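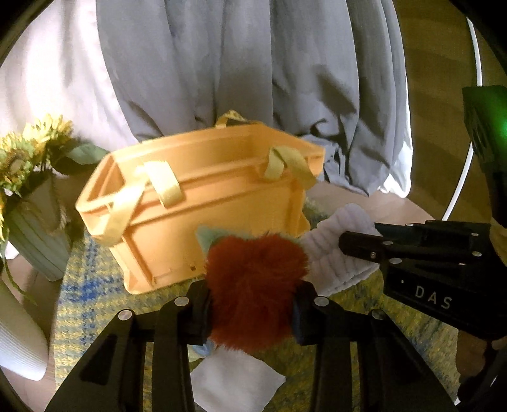 Progress Report to the Adeyemi Fund
The Inix Street Toy and Book Library, second grant period
Thursday, August 13, 2026

Dear Emrys Hopkin and everyone at the Fund,

I promised you a report before the end of the summer and I am glad to be keeping that promise, even if it has grown a little longer than the two pages you kindly suggested. There has been a good deal to tell. I have followed the headings in your letter where I could and wandered off them where I couldn't, and you will forgive me, I hope, as you did last time.

Where things stand

The library is open four afternoons a week and on Saturday mornings, as we said it would be. We have 649 items on the shelves that can be borrowed: picture books, board books, puzzles, building sets, dress-up clothes, soft toys, a few musical instruments and the big outdoor things that live in the shed. When you first wrote to us we had a cupboard and a folding table, so you can imagine how it feels to walk in on a Saturday and find families waiting on the bench by the door.

We now lend to 200 households, which was our target for the end of the year. A good many of them heard about us from a neighbor. The Nornasov Avenue apartments, which we had worried about reaching because of the bus line change, turned out to be our strongest corner. One grandmother there brings children from three different families and fills out all the cards herself, in beautiful handwriting, and then stays for coffee.

The room

You will remember from the spring that the back room was not usable. The radiator has been replaced, the wall behind it has been patched and painted a soft yellow, and the floor has been leveled near the window where the strollers used to get stuck. The work went over by a little more than a week. I had allowed two coats of paint and it needed four, the old green being a very determined color.

Somtochukwu Igwe drew up the new shelving plan and I cannot say enough good things about it. The low shelves are for the children and the high ones are for the things with small parts. There is a gap between the two rows wide enough for a wheelchair or a double stroller, and we tested it with both before anything was screwed to the wall. The first plan had the returns desk in the middle of the room, which looked handsome on paper and caused a traffic jam the very first afternoon. It is now beside the coat hooks and everyone is happier.

Cleaning and mending

Your letter asked especially about hygiene, and I am pleased to write about it at length — it is my favorite part of the work and hardly anyone ever asks.

Every item that comes back goes into one of three bins. Hard plastic and painted wood are wiped down and left on the rack until the next day. Books are checked page by page, and the sticky ones are cleaned with a barely damp cloth. Soft toys take the longest. The short-haired ones go through the machine in a mesh bag and are dried flat. The long-haired ones have to be washed by hand and brushed while they dry, or they come out looking like something pulled from a drain. Yevdokiia Prokopenko has taught all of us to use a wide dog brush, working from the ends toward the body, and to press the water out between towels and never wring. She also checks every seam and every eye before a toy goes back on the shelf. If an eye moves at all, she takes it off and stitches a new one in thread.

Mending night happens every other week, with tea. So far it has put 47 items back into use that we would otherwise have thrown away. Most were puzzles with a missing piece (we cut new ones from thick card and paint them to match, with mixed results in the sky areas) and books with loose spines. We have also learned which glues yellow and which do not, and I would be happy to send the Fund a very long email on that subject if there is any interest.

Story afternoons

The story afternoons were a small line in the original budget, and they have become a much bigger part of our week than I planned for. We read for half an hour in English and then for as long as the children will sit still in whichever other languages the grown-ups in the room can offer. Alvar Sæther has been reading folk tales in Norwegian, with a great deal of arm waving, and the children follow him perfectly well without knowing a word. In June we held one outdoors under the plane trees and had to move inside again when the lawn sprinklers came on. We have since asked the parks office for the timetable.

The smallest children have trouble with the full half hour. We are now putting a basket of soft toys in the reading corner so that they have something to hold, and we have moved the noisier toys to the other end of the room until the reading is over. It has helped more than I expected. The four-year-olds still want to know why the bear in the book is not the same bear as the one in the basket, and we let them argue it out.

Things that have gone less well

The online catalog is behind. We chose the Zorkummont lending software because it was simple and the price was right, and I still think it was the correct choice, but entering everything has taken far longer than I told you it would. The books went quickly. The toys are slow, as each one needs a description, an age range and a list of its parts, and no two people describe a building set the same way. Oluwaseun Tamuno has written a one-page guide to naming things, which has settled several long-running disagreements, including the one over whether a xylophone is a toy or an instrument. (It is an instrument. I was on the losing side.) I expect the catalog to be complete by the end of October.

Late returns are also higher than I would like. We do not charge fines and do not want to start. What we have tried is a reminder by text message two days before the due date, and a box by the front door where people can leave things outside opening hours. The box is popular. The text messages are useful to the families who read them and a puzzle to the ones who have changed their number, so we are asking everyone to check their details when they next come in.

Lastly, the shed leaks. It leaked before the grant and it leaks now. We have moved the outdoor toys onto pallets and put a tarp over the worst corner, and I have two quotes for a new roof. I am not asking you for it in this letter, but I would rather you heard it from me than found it with your shoes on your next visit.

Money

The full accounts are attached on separate sheets. In short, we have spent what we said we would on the shelving and the radiator, less than we said on new stock, and more than we said on paint, towels and postage. The saving on stock came from donations. People have been very generous, and we have had to learn to say a gracious no to things that are broken past mending or too noisy for any household to love. With your permission, I would like to move the unspent stock money to the story afternoons, to pay for a second reader and some better floor cushions. The ones we have are flat as pancakes.

What comes next

Between now and the winter we plan to finish the catalog, open one evening a week for parents who work days, and begin lending to the two preschools that have asked. Each preschool will borrow a crate of 7 items at a time, changed monthly, with a card inside listing what should come back. We tried this with one classroom before the summer break and the crate came home complete, down to the last wooden carrot.

I would also dearly like you to come and see the place. Saturday mornings are the liveliest and Tuesday afternoons are the best for talking. Let me know which you would prefer and I will make sure there is cake.

With our warmest thanks for your patience and your support,

The coordinator, on behalf of everyone at the Inix Street Toy and Book Library

Attached: accounts for the period; shelving plan as built; naming guide for toys; two roofing quotes, for information only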